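Recipes Crafts Tidy Home About Contact

Craft Room > Small Fixes > Getting Creases Out of a White Table Cover

I do nearly everything on one table – sewing, wrapping, gluing, the odd tax form – and I keep a plain white cover on it so I can find my pins. I love that cover! What I don't love is the fold lines it gets from living in a drawer all winter, so last March I finally worked out a routine I can stick to.

First, clear the table all the way. I used to iron around my stuff (bad idea, ask my old glue pot). Shake the cover outside, then lay it wrong side up and mist it lightly with plain water. You want it damp, and if it drips you've gone too far. Wait 30 minutes. I make tea.

Check the label before you plug anything in. Mine is cotton and can take a hot iron, but if yours is vinyl or paper, skip the iron completely and just let it hang over a door overnight.
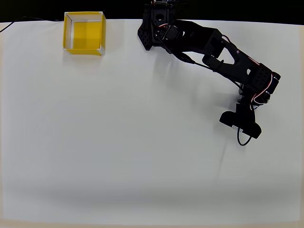 Now iron from the middle out toward the edges, in long slow strokes. Don't wiggle the iron on a stubborn fold, it only makes a second crease next to the first one. Press down, count to five, lift, move along. My friend Nazmiye Akyol puts a thin dish towel over the worst lines and presses through that, and I've copied her ever since.

Let the cover cool for 60 minutes before you set anything on it. Small things go back in a box with low sides, so I can see what's in there without digging (and so the scissors stop disappearing).

For storage, roll the cover around a cardboard tube – gift wrap tubes are perfect – and stand it in the closet.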